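Medis Flat Sheet in Olive, Queen Size: Our Long-Term Review

Posted 2020-11-17 in Bed and Bath

I have gone through more sheets than I care to admit, and most of them I bought because I liked the color on my screen. The Medis flat sheet in olive was no different. I had just finished painting the spare bedroom a very plain white, the room felt a little like a dentist's office, and I thought a deep, earthy green would warm it up. I put the sheet in my cart that same evening, went to bed, and forgot about it until the package turned up.

Since then it has been on the spare bed, on our own bed, over the back of the couch when the dog was shedding, and for one long weekend it was a tablecloth (it did very well, thank you!). So I feel I know it by now. I bought it with my own money from Collside, the home store out past the mall that also sells online, and I paid 70 dollars for it. That is more than I usually spend on a single flat sheet, and I'll come back to whether I think it was worth it.

First impressions

It came folded around a piece of card with a paper band, and there was a smell, a bit like a new shower curtain. One wash took care of most of it and the second took care of the rest. The care tag says warm water and low heat, and that is how I have always done it. The green is darker than I expected from the store page, closer to the olives in a jar than to anything you would call sage. If you are hoping for something soft and minty, look at the other colors. I love it myself, especially against white walls, but my first reaction when I opened the package was a little "oh."

The feel is smooth without being slippery. I ran hot all summer and was perfectly comfortable under it with only a thin blanket. In January, with the heat turned down at night, it felt chilly for the first minute or so and then was fine.

The wrinkles

Now we have to talk about the wrinkles, and I'm afraid there is no nice way around it. This sheet creases. It creases in the dryer, it creases in the closet, and it creases while you are busy smoothing out the other side of the bed. If I take it out the moment the dryer stops and put it straight on the mattress, it looks quite respectable. If I leave it in a heap while I answer the phone, I get the full road map.
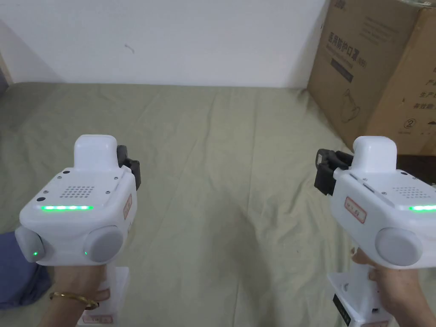
Do you have to iron it to make it look nice?
Only if you like a crisp, hotel sort of bed. I shake it out while it is still a touch damp, pull the corners tight, and let it finish drying on the mattress, and most of the creases relax by bedtime. A few always stay along the fold lines.

I did iron it once, for when my in-laws came, and it took me the whole of a radio play to get it done. It looked beautiful. It also looked beautiful for precisely one night, and I have not done it again. On a guest bed with a quilt on top, you only ever see the part that folds down, so these days I run the iron over that strip and leave the rest alone.

Size and folding

There is plenty of fabric here. Our mattress is 13 inches deep with the topper on, and I can still tuck the foot in properly and have enough left to fold over the blanket at the top. My old Trundari sheet always came up short on one side, and we had a silent nightly battle over it. With the Medis, each of us gets a fair share and the sides hang down nicely.

The trade-off is that it is a lot of sheet to fold on your own. I hold two corners up as high as my arms will go, and the bottom still ends up on the floor. What works best for me is to lay it out on the bed, bring the long sides together, and do everything else from there. It folds down to a tidy enough bundle and takes up less shelf space than I feared.

How it has held up

Very well, I'm pleased to say. The hems are straight and I have only found one loose thread, which I snipped. The color has faded slightly, and I mostly notice it next to the pillowcases, which don't get washed as often. I wash it with other dark things and have had no trouble with dye, though I would keep it away from anything pale for the first few washes. There is a little pilling near the foot, where my husband's heels live.

Compared with the others

I also tried the Duangkaew sheet, which is softer right out of the package and wrinkles far less. It costs more, though, and when I was shopping it didn't come in any green at all. If smoothness matters most to you, that's the one I would send you to. The Trundari is cheaper and perfectly decent on a thinner mattress. Collside's own page had 1,131 reviews for the Medis when I last looked, and a good many of them grumble about the creases too, so at least I have company.

Would I buy it again? I already have, in the rust color, for our own bed. I'd give the olive 7 out of 10, and it would have scored higher if it came out of the dryer a little smoother. Wait for a sale if you can, and order the pillowcases at the same time so the greens match.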